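Plunico Raised Planter, 5 ft
Print this page | E-mail to a friend

I sold my first Plunico out of the back of my truck, and I still have a soft spot for it. It's a raised planter, 5 feet long, made for patios and small yards where you'd love a bed but you've got nothing but pavers to work with. We've put them along fences, next to grills, at the end of a narrow side yard where the trash cans used to live (that one was mine!).

The walls are cedar and the corners are steel brackets that bolt from the inside, so you don't see any hardware when you're sitting next to it with your coffee. I like that a lot. The liner comes already stapled in, with drain holes along the bottom. Please don't skip the feet, even if you think your patio is level. Mine wasn't.

Filling it

You'll want a light mix. I use bagged raised bed soil with some compost worked into the top, and I water it down once and let it settle overnight before I plant anything. It will sink, so keep a spare bag handy. Filled and watered, the planter weighs over 400 pounds, so put it where you want it first and then fill it. If it's going on a deck or a roof terrace, talk to whoever built the thing before you order.

What I grow in mine

Herbs up front, always, and something tall and floppy at the back. My customer Marisol Arboleda did hers with nothing but blue fescue and creeping thyme and it looked so good by the second summer that I copied it for our own front walk. Tomatoes are fine too, but stick to the patio types or you'll be staking them to the downspout.

Finishes

It comes in Natural, which goes silvery gray if you leave it alone, and Honey, which is a tinted oil. Honey is the one most people pick. It needs a fresh coat every April, and that takes me one morning with a rag and an old brush. 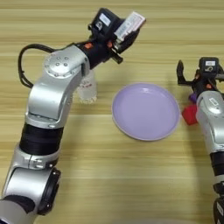
Ordering and delivery

The item number is 884, and you can order by phone or just stop by the Gomdale yard and pick one up. They ship flat in one long box. You'll need a socket wrench and a second pair of hands for the end panels, and I'd give it an hour if you haven't built one before.

Local delivery is with our own truck. Efraín Taipe drives it and he'll carry the box through to the backyard if the gate is wide enough, so measure your gate! For anything farther out we use a freight company, and they only go as far as the curb.

If you need several for a courtyard or a restaurant patio, ask me for the trade sheet. We can do longer runs with a shared middle wall, and those look much neater than planters just pushed together end to end.

Page updated 2020-11-12

Print this page | E-mail to a friend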